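Powdery white stuff on my squash leaves, plus the plants next to it are wilting. Same thing or two things?

Posted by Begoñe Barroso in Vegetables and Small Plots

OK so quick one because I have to get back out before it gets hot. I have a small market plot outside Hamel, zucchini and yellow summer squash mostly, some winter squash on the far end by the ditch. 378 plants when I set them out, fewer now.

Two weeks back I started getting white dusty spots on the older leaves of the zucchini. Low down, the shaded ones. Figured mildew, pulled the worst leaves, moved on. Now it's on the top side of most of the leaves in the two middle rows and it's creeping out. Plants still setting fruit though. Fruit looks fine.

But. The winter squash, which has hardly any of the white on it, is going limp. Not all of it. One plant here, one plant there. Droops in the afternoon, comes back by morning, then a few days later it doesn't come back. Leaves go yellow at the edges, then crispy. I gave them more water thinking it was the heat, no change, maybe worse.

Things I can tell you:

Drip tape, runs early, off by 8 a.m. No overhead.
Spacing is 2 feet in the row on the zucchini. I know. Tight.
Ground had squash in it last year too, on the winter squash end anyway. Not the zucchini end.
Compost in spring, one feed of fish emulsion, nothing since.
Variety on the zucchini is Kaslow, which the seed catalog has down as "tolerates mildew." The winter squash is just saved seed from a friend.
Some bugs. Gray-brown, flat, shield-shaped, hang out under the leaves. Bronze eggs in little patches. I've been squashing them (ha) but not every day.

I have not sprayed anything. Would like to keep it low spray since people buy from me at the stand because of that, but I'm not religious about it. I have a bag of sulfur left from the grapes. Can I use that? And is the wilting from the mildew or is it something else? My neighbor says pull the whole lot and start over but it's July and I need something to sell.

Also if anybody knows whether the leaves I pulled can go in the compost. They're in a heap by the gate right now.

Thanks, sorry for the typos, on my phone.
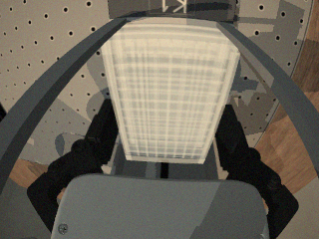 REPLIES

Mathis Deschamps

Two things, I'd bet money on it.

The white is powdery mildew. Shaded older leaves first, then up and out, top side of the leaf, fruit fine. Classic. It doesn't make a single plant collapse in the afternoon while the one beside it stands up happy. It just slowly cooks the leaves and you lose the last few weeks of picking.

The wilting is bugs. Either squash bugs, which you have, you described them perfectly right down to the eggs, or vine borer, which you might have as well. Go look at the base of a wilting plant. Right at the soil line and a foot or so up. If there's a hole with wet sawdusty looking stuff coming out of it, orange or greenish, that's borer. Slit the stem lengthwise with a knife and you'll find a fat white grub with a brown head. If it's one of the plants that still perks up overnight you can dig the grub out, mound damp soil over the cut, and it may root again there. Winter squash is good at that. I've saved more than I've lost that way but I catch them early.

No hole, no sawdust, then it's probably squash bug feeding. Check under the lower leaves and in any mulch at the crown. Lay a board or an old shingle down by the plants in the evening, flip it early in the morning, they'll be under there. Smack them. Do it every day for a week, every other day isn't enough with eggs hatching. Get the eggs off with the sticky side of duct tape, goes quick. The tiny gray ones are the ones worth spraying if you are going to spray at all, the adults shrug most stuff off.

Third possiblity, bacterial wilt, from cucumber beetles. Cut a wilted stem, push the two cut ends together, pull apart slow. If you get a sticky thread between them thats wilt and the plant is done. Pull it the same day. Less common in squash than in cucumbers and melons but you'd want to rule it out.

Stop the extra water. Wilting from bugs in the stem is not a dry soil problem and you can rot the crowns. Stick your finger in, if it's damp two knuckles down leave it alone.

Sulfur: yes BUT. Not when it's hot, it burns the leaves. I don't touch it if it's going over 90. And some squash and most melons are touchy about it even when it's cool, so do one or two plants and wait a couple days before you do the whole row. Also not within two weeks of any oil spray. Read the bag, make sure squash is on the label, grape products don't always have it. If it isn't on there don't use it, you're selling the stuff.

What I use is potassium bicarbonate, mixed per the label, top and bottom of the leaf, evening. It knocks back what's there, sort of. It won't clean up a leaf that's already all white. Start with the rows that look good and work toward the bad ones. Everybody does it the other way round and spreads it.

And thin it out. 2 feet on zucchini is asking for it. Take every third plant out of the middle rows, the ugliest ones. You will pick nearly as much.

dryditch

Agree w/ most of the above. Don't rip it all out. It's the middle of the season, mildew on zucchini is just zucchini in July.

"Tolerates" on a seed packet doesn't mean much btw. Means it keeps bearing with mildew on it, which sounds like what yours is doing. I grew Kaslow one year, got mildew same week as everything else, picked for a good while longer than the others. So you may be fine doing nothing to those rows but pulling leaves.

For the leaves in the heap, I compost mildew leaves, never had a problem that I could trace back to it. Mildew needs living leaves. The spores blow in on the wind every year anyhow. Wilted vines from the other end I would NOT compost, bag those or burn them if your county allows it. If there's borer grubs in them they crawl out into the soil and you get them again next year. Move the heap away from the gate though if you walk thru there to get to the plants.

Rotate. Two years running on the same ground is your borer problem if it is borer, they overwinter right there in the dirt. Put beans on that end next year, or onions.

Begoñe Barroso

Went out and looked. Sawdust on 6 of them!! Orange, gross. Cut one open, grub the size of my finger joint. So borer. The other limp ones have no hole that I can find but lots of the gray babies underneath, so I guess both, lucky me.

Did the thread thing on a couple, no thread.

Got the grubs out of four, buried the stems. Other two were mush, bagged. Boards are down for tonight.

Sulfur bag does not say squash. Back in the shed it goes. Will get the bicarbonate at the co-op in Drarkham if they have it. Does it matter if it rains after?

Mathis Deschamps

Yes it washes off. Let it dry on at least, and go again after a good rain. Label will give you the interval and the days to harvest.

On the four you buried, keep the soil over the cut damp, that's the one spot where you do want water. Look lower and higher on the same stem too, there's often a second grub. Check them again in a few days.

For next year: row cover on the winter squash from planting until the first female flowers, edges buried, then off so the bees can get in. On fresh ground only. Put it over last year's squash dirt and you just lock the moths in with the plants. Or plant a moschata type, butternut and that lot, the stems are solid and the borer mostly leaves them alone. Saved seed from a friend, no idea what you have, but if the stems were hollow when you cut it then it's not that.

walt_in_breltton

my grandmother put wood ash around the stems. never had a bug. also dont water at night

dryditch

Ash won't do anything for borer once they're inside, and go easy on it if your soil is already limey. I had mine tested last fall after years of ash and couldn't grow a decent bean on it.

Begoñe Barroso

Co-op had it. Sprayed the good rows tonight, took out the ugly ones in the middle, more air in there already. Picked 136 zucchini off the rest so they're clearly not dying. Three of the four buried ones standing up this evening, fourth one sulking. Will post again if it goes bad.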